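**Slide 4: Timing the invitations** (Aicha Morsy, Wernby hall)

Save-the-dates go out 11 months ahead if guests are flying in. Formal invitations follow at 3 months. Pause here for people writing it down.

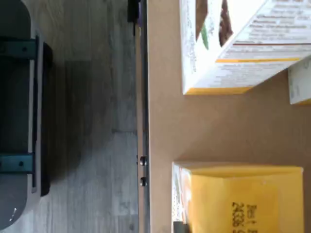
When should the reply date be? Set it 2 weeks before the caterer wants a final number.

Mention the Usuga wedding: nearly 600 guests, replies by mail only. Stamps went on the reply envelopes before stuffing.

Next slide is seating charts. Take questions on plus-ones at the end.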